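Do Switched Power Strips Cut Standby Use in a Shared Study Room?

Project report, Household Energy module
Wyn Gwynne

Background

Every energy-saving leaflet I collected for this project gives the same tip: buy a power strip with its own switches and turn things off at the strip. The leaflets promise savings, but they rarely say compared with what. Most of them assume a person who remembers to press the switch every night for a year. I share a study room with other students in Larkine Hall, and I have never met that person.

My project asked two plain questions. Does a strip with a separate switch for each outlet get used differently from an ordinary one? And if it does, is the difference big enough to matter to anyone paying the bill?

The strip

I chose a white strip with rocker switches down one side, each with a socket next to it. The sockets take both two-pin and three-pin plugs, which mattered because our chargers come from all over.
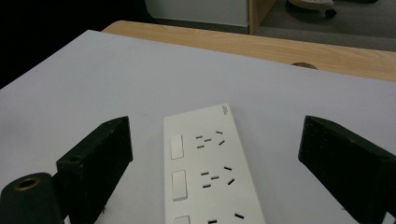 The seller's page called the layout "intuitive." I doubt it. A switch beside a socket is clear enough when nothing is plugged in. Once two bulky chargers are in place, the cables cross over the switches and you have to feel for the right one. Two people in the room turned off the wrong outlet in the first week, and one of them lost a night of laptop charging. After that she left everything on, which is the opposite of what the strip is for.

There is also the matter of labels. I put a strip of masking tape beside the switches and wrote LAMP, LAPTOP and SPEAKERS on it. The tape helped until somebody moved the lamp plug, and then it was worse than no label at all.

Method

The room was used as normal for two periods of equal length, the first with the old unswitched strip and the second with the new one. A plug-in meter sat between the wall outlet and the strip the whole time. I wrote down the reading every morning before anyone else came in.

I did not tell my roommates what I was measuring in the first period. In the second I had to explain the switches, so they knew something was up. I count that as a real weakness. People behave better when they know there is a meter on the wall, and I have no way of separating that from the effect of the strip.

Results

The old strip period came to 1,723 watt-hours of use during the hours when the room was supposed to be empty. The new strip period came to 1,099. On paper that is a drop of more than a third, and when I showed the numbers in class several people said the case was closed.

I don't think it is. The speakers were taken home partway through the second period, and they were one of the worst offenders for standby use. I also found the lamp left on overnight twice in the first period, which has nothing to do with standby. When I took out those nights the gap got smaller, though it did not disappear.

From the usage sheet, the switches were off on 51 of the 100 checks I made after hours. That is close to a coin toss. The leaflet from Gallegos, the campus supply store, says users "quickly build the habit." Our sheet shows no habit building at all. The off checks are spread fairly evenly from beginning to end.

Clearing the table

One change did seem to help, and it was not part of the plan. For the last part of the second period I asked everyone to clear the study table before leaving. With papers and mugs gone, it was easy to see what was still plugged in and what nobody was using.

I would like to claim this as a finding, but it was a short stretch and I was often the one doing the clearing. A clean table may only mean that the person who cares about switches was the last to leave. Still, if I had to choose between buying a second strip and getting people to clear up, I would try the clearing first, and it costs nothing.

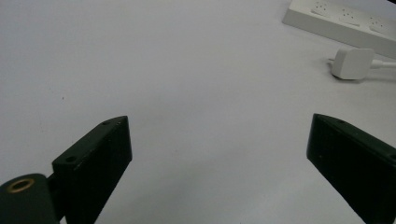 What I would change

Run both periods with the same equipment plugged in, and write down any change on the day it happens.

Use a second room as a comparison. The Zakamau building has study rooms of a similar size, and I should have asked to use one.

Have a person who doesn't know the purpose of the project do the after-hours checks.

Test a strip with wider spacing between sockets. The Amov guide I read for the background section recommends this for large chargers, but it gives no measurements to back it up, so I would treat it as a guess until somebody tries it.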